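I have been helping with the robotics class at Cormier for long enough to have opinions, and my strongest one is that we should let students spend a whole term on housework. Every fall somebody asks why we don't build something that throws balls or climbs a ramp, and every fall I give a speech that goes on a bit. Consider this column the speech (slightly shortened, you're welcome).
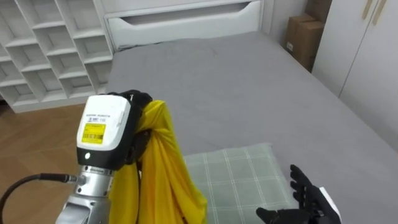 A ball is the same ball every time you pick it up. Cloth never does you that favor! Hsin-yi Lam, who teaches the class with me, asks new students to write out in plain words how they pick up a shirt, and the good ones come back on Monday with four pages and a worried look. They have started noticing their own hands, and I can't think of a better first week.

Then there is the room. Our students practice in a made-up bedroom, and I was against it at first – I thought a clean table would teach the same thing with less fuss. Mounir Bensaid talked me out of it, and I'm glad he did, as a bed brings up questions of height and reach and where to stand that a table lets you skip.
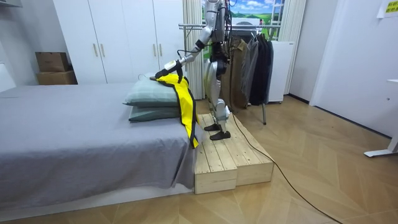
*The yellow garment at the pillow end of the bed.*

I know the argument on the other side. The Testdale meet draws almost 700 people, and you can't fill a gym with laundry. Parents like a scoreboard, and I like one too, if I'm being fair, and I've shouted myself hoarse at a few. But a student who has watched one sleeve go wrong 19 times, and has written down something different each time, has learned a kind of patience I never saw come out of a three-minute match.
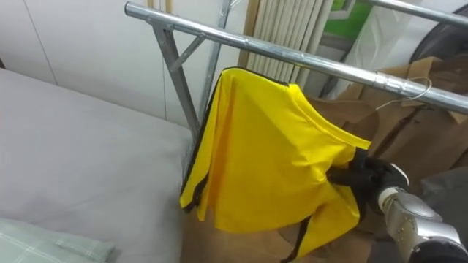
## What I'd ask of other schools

Try it for one term, with one garment. Give the students a notebook and a lot of time, and please don't grade the folding. Grade the notes! Hsin-yi and I will happily share our lesson plans with anyone who writes to us, and we'd love to read yours when you have them.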